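**Ticket 518 – garment rack, Poltby room – pulling left / hangers sliding**
Opened Apr 2, 2025
Status: open, waiting on part
Item: Clorklow wood clothes rack, bought thru Guerra

**Problem as reported**
Rack leans once there's anything heavy on it. Hangers creep down the rail to the low end and bunch up. Dark stuff worst – hoodies, zip jackets. Light shirts fine.

**Tried so far**
- Checked floor w/ level. Floor OK. Checked again 48 inches over, also OK.
- Tightened all bolts at the rail/post joint. Better for a day, then back.
- Swapped left and right posts. No change, so not the post.
- Felt pads under feet. Made it worse, took them off.
- Emptied rack completely, left overnight. Sits straight empty. So it's load.
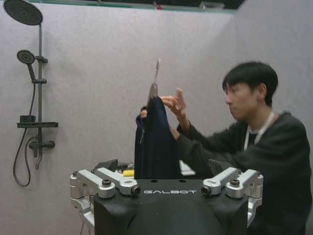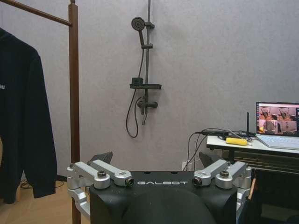

Joint is my main suspect now. The dowel hole in the rail end is a hair oversize, can wiggle it by hand with the bolt fully in. Cledthorpe had the same complaint on theirs back in October and Guerra sent a new rail, no argument. Asked them for the same. For testing I'm using the black hoodie with the white lettering on the chest as the standard load, hung from the wood rail, same item every time so results compare. One hoodie alone = no lean I can measure. Five heavy pieces = 87 degrees at the post insted of 90.

**Workaround until part comes**
1. Max 4 heavy garments. Rest goes in the closet.
2. Heavy stuff next to the posts, not mid rail.
3. Zip up jackets before hanging, they sit better on the hanger and slide less.
4. Rubber band on the rail either side of each heavy hanger. Ugly, works.
5. Don't lift the rack by the rail when moving it – grab both posts.

**Still open**
- Guerra wants the batch sticker off the base. Can't find one. Checked under both feet, inside of the posts, nothing. Maybe it was on the box – box is gone.
- Do we get a rail only or the whole kit? If whole kit, keep old posts as spares.
- Wood glue in the joint? Would probly fix it but then it won't come apart for moving. Holding off.

**Next step**
Call Guerra again re sticker. If they'll ship without it, close this once new rail is on and it holds the five-piece load overnight.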